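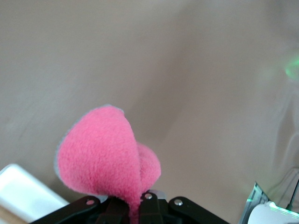
Gusumlow Facilities Service Desk
Ticket 286: Supply room labels print with item name missing and barcode shifted
Status: Resolved, under observation
Priority: Normal
Opened: 23 May 2025
Location: Abdel Hamid Building, ground floor supply room
Product: Siladlow inventory client with Butitz desktop label printer
Submitted by: Housekeeping Supply, day shift

Summary of the request

The supply room reports that shelf and bin labels printed from the Siladlow client no longer show the item name. The barcode prints, but it begins too far to the right and the last bars fall off the label. The handheld scanner therefore does not read it. Labels printed before the workstation was replaced are still on the shelves and scan normally.

The requester states that the printer was not moved or dropped and that the label stock is the same as before. Staff have been writing item names on the labels by hand and typing item codes into the client when issuing supplies. The requester asks for a fix before the monthly stock count, as typed codes have already caused one item to be issued against the wrong record.

Entry 1 - Service Desk, first response

The ticket was acknowledged and assigned to Desktop Support. The requester was asked to provide the following:

The name of the printer queue as it appears in the print window.
One misprinted label and one older label that scans correctly.
Whether the fault affects every item or only certain categories.

The requester was also asked to stop typing codes from memory and to use the item search screen until the ticket is closed.

Entry 2 - Requester reply

The queue is shown as "Butitz Label (Copy 1)". There is a second queue without the words "Copy 1", which is grayed out. Both labels have been placed in the tray at the front counter. The fault affects all categories that were tried: cleaning cloths, paper goods, bin liners and hand soap. For cleaning cloths the item name is missing completely. For hand soap the first letters of the name appear at the very edge of the label.

The requester adds that the self-test label, printed by holding down the feed button, comes out centered and complete.

Entry 3 - Desktop Support, remote session

A good self-test indicates that the print head, the ribbon and the label sensor are working. The remaining causes are the driver, the page size held by the queue and the label template in Siladlow. These were checked in that order.

Driver: The installed driver is the general one supplied by the operating system. The previous workstation used the manufacturer's driver. The general driver accepts the job but ignores the label width sent by the client.

Queue: The grayed-out queue points to a port that does not exist on the new workstation. It was carried over when the user profile was copied. The working queue was created automatically when the cable was plugged in.

Template: The Siladlow template "Shelf Standard" was opened and compared with the copy on the server. The two match. No change was made.

The manufacturer's driver could not be installed during this session because the installer requires a restart and the counter was open. A visit was scheduled for the end of the shift.

Entry 4 - Desktop Support, site visit

Both queues were removed and the general driver was deleted from the driver store. The workstation was restarted with the printer cable unplugged. The manufacturer's driver was installed, the cable was connected when the installer asked for it, and a single new queue was created under the name used on the old workstation. Siladlow looks for the queue by name, so the spelling has to match exactly.

The first test label showed the item name, but the barcode was still shifted to the right. The print resolution in the new queue was 200 and the horizontal offset was 7. The older label was made with an offset of zero, according to the saved settings on the retired workstation. It appears that the offset was stored in the printer itself by the general driver and read back by the new one. The offset was set to zero, the settings were written to the printer, and power was switched off and on again.

The second test label was correct in all respects. A label was then printed for the pink cleaning cloth with the gray edging, as this item has one of the longer names in the list. The name fit on two lines and the barcode read on the first pass of the scanner.

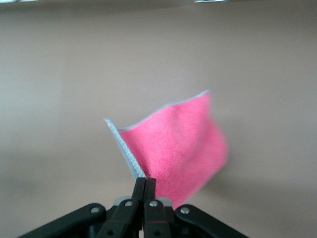 Entry 5 - Requester feedback

Labels for paper goods, bin liners and hand soap print correctly. The requester reports one further issue. When a label is printed from the Receive Goods screen instead of the Item screen, a blank label is fed out first. This wastes stock on large deliveries.

Entry 6 - Application Support

The blank label is caused by a separator page setting in the Receive Goods screen and is not related to the driver. This setting is known from ticket 217, where the same behavior was seen at another counter. It is switched on by default when Siladlow starts on a workstation for the first time.

To turn it off, open Receive Goods, choose Print Options, clear the box marked "Separator between batches" and select Save for This Workstation. Selecting Save alone keeps the change only until the client is closed. The requester carried out these steps over the phone and confirmed that no blank label was produced.

Cause

The replacement workstation used a general printer driver that did not pass on the label width and that left an incorrect offset in the printer memory. A leftover queue from the old profile made the fault harder to find. The blank label was a separate matter of default settings.

Actions for the requester

Reprint any label produced since the workstation was replaced - handwritten names included - and discard the old one.
Check the stock record for the item issued under the wrong code and submit a correction form to Inventory Control.
Do not accept the operating system's offer to "repair" or "update" the label printer. Contact the Service Desk instead.
If a label is off center again, print a self-test label first and keep it with the misprint.

Actions for Desktop Support

Add the manufacturer's driver to the standard setup for supply room workstations.
Add the queue name and the zero offset to the replacement checklist.
Review the remaining supply counters before the September equipment replacement.

Closing note

The ticket remains under observation until the next stock count has been completed. A reply to the notification message will reopen it with its present history. New faults with scanners or with the Siladlow login should be submitted as separate tickets.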